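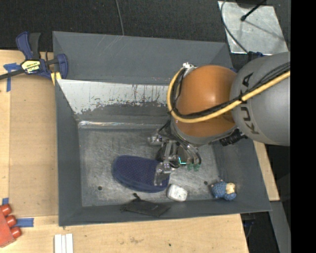
Parts bin

A parts bin (also tote, stock bin, in some places just "the tin") is an open-topped container for loose goods, kept on a bench, a table or a shelf. Metal ones usually painted or coated, often grey. Sloping sides let small items slide down to the middle.

Wear

Coating goes first on the inner slopes, where goods rub, leaving pale bare patches. Floors get covered in fine scratches. Rust specks may follow at the edge of the paint. Mostly harmless, though bins for food or cloth should be relined.

Holes

Some floors have small round holes, for drainage or for bolting down. Depends on the maker.

History

Prundham works listed 1,896 bins in its first stores book, kept by Remedios Lagman. A later pattern, the Skallix, had a lower front wall for easier reach and sold 3,331 in all. Very few of the orginal lids survive.

See also: Crate; Tray; Workbench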